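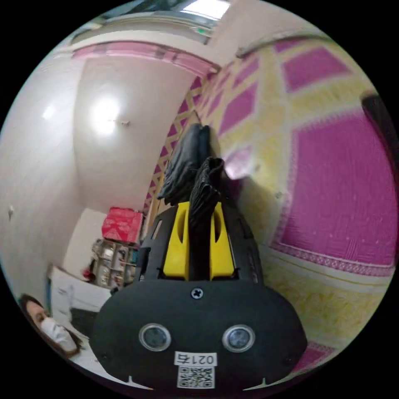 Black hand-held gripper, numbered 021.

Obituary writer (part time, two positions)
Van den Broek Funeral Home, Skurberg

Do you read the death notices first when the paper arrives? Do you come away wanting to know more about the woman who drove the school bus through every blizzard, or the man who played the organ in three churches on the same morning? Then please read on, because we are looking for two people to write obituaries with the families we serve, and we love this work and hope you will too!

Van den Broek is a family-owned funeral home in the centre of Skurberg, with a smaller chapel out at Sirnari. For years our directors have written obituaries themselves, usually late in the evening after the family has gone home. They do it well, but they would like the job to have its own chair and its own hours. Families have been telling us the same thing. They want someone to sit down with them, pour the coffee, ask about the dairy herd and the curling trophies, and get the names of all the grandchildren spelled right.

What you'll be doing

You will meet with families, in our front parlour or at their own kitchen table, and listen. Some will have every date ready in a folder. Others will have a shoebox of clippings and four different opinions about which year Grandpa came over. You will write a first draft, read it aloud to the family if they would like that, make their changes and send the finished notice to the newspaper and to our website. 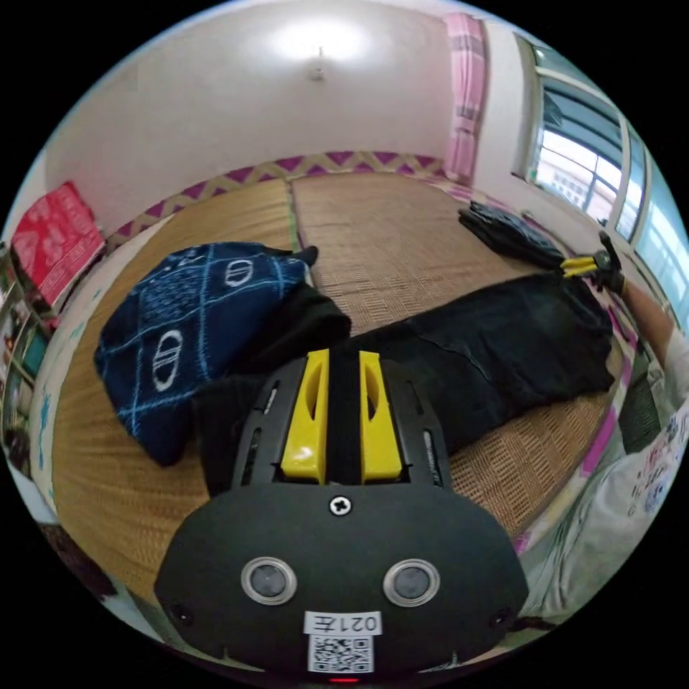
Most notices are short. A few run long, and the long ones are a real pleasure (one of our favourites last year had a whole paragraph on rhubarb). You will also check facts: the spelling of villages overseas, the names of regiments, the order of the surviving brothers and sisters, who was "predeceased by" whom. A wrong maiden name hurts people, so we are fussy about it.

In quieter weeks you will help with Zollance, our project to put old Skurberg notices online where anyone can search them. There are 1840 clippings in the cabinets, pasted onto cards, and each one needs to be typed up and matched to a grave where we can find one. People write to us from all over the country looking for a great-aunt or a lost cousin, and it is a grand feeling when you can send them a card with the right name on it.
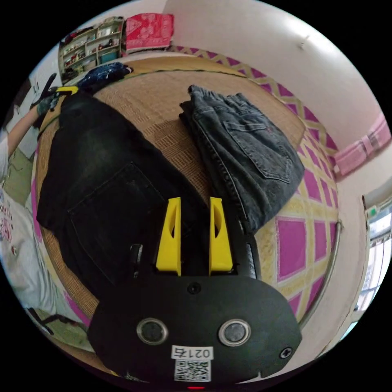 The hours come to nine a week for each writer, spread to suit you, though you will need to be reachable by phone in the mornings because that is when families call. A notice usually has to be ready by 4 p.m. to make the next paper. The two of you will share the work and cover for one another during holidays.

Who we're hoping to hear from

You don't need a journalism diploma or any background in funeral service. Past teachers, farm bookkeepers, librarians, hairdressers and letter writers of every sort, please apply! We do ask that you:

- write plain, warm English and know when to stop
- are comfortable with tears, silence and the odd family disagreement
- can type and use email
- have a driver's licence and don't mind gravel roads
- keep what you hear to yourself

A second language spoken in the district would be a big help. So would some knowledge of old handwriting, but we can teach you that.
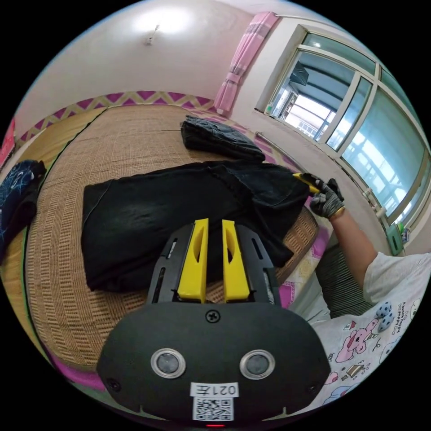
Yellow gripper fingers above the label 021左.

Pay and training

Pay is hourly, with mileage for home visits. Training starts in September, and you will sit in on family meetings with a director until you feel ready to lead one.

How to apply

Please send us a letter telling us a little about yourself, along with an obituary of someone you knew. It can be a neighbour, a favourite uncle or your old hockey coach, and it should be no longer than a page. Please change the names if the family would prefer it. A résumé is welcome but we will read the obituary first.

Letters can be dropped at the front desk in Skurberg or at the Sirnari chapel, or mailed to either one, marked "Obituary writer". We'll accept them until the end of August and we will answer every one.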